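Re: [trevport-tenants] Water shutoff and the new meter rates

On Sun 27 February, a list member wrote:

> Does anyone know if the new rate applies to the whole bill or only to
> what we use over the limit? My letter from Pindiva says 4,000 gallons
> but doesn't say what happens after that. Also, is the shutoff still on
> for the Castex building?

Only to what you use over the limit. I called Pindiva and asked the same thing. The first 4,000 gallons are billed at the old rate, and anything past that goes at the new one. The limit is per unit — the letter leaves that out. If you share a meter with the unit next door, your limit is 8,000 and you split the bill however you did before.

The shutoff is still on for Castex and for the even side of Onishi Street. They plan to start at 9 and be done by mid-afternoon. Fill a few jugs the night before, and run the cold tap for 15 minutes once it comes back.

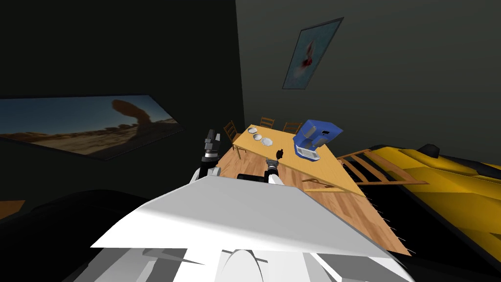 *Dining room layout, with the long table and the two wall pictures.*

On the older bills: if you were charged the $725 deposit twice, send a copy of both statements to the billing office and write "duplicate deposit" on top. Phone requests don't get logged. Mine took most of February to come back, as a credit and not a check.

I still don't have an answer on the leak allowance. The old policy covered up to 2,000 gallons a year if you had a plumber's receipt. I'll post when I hear — please keep your receipts until then.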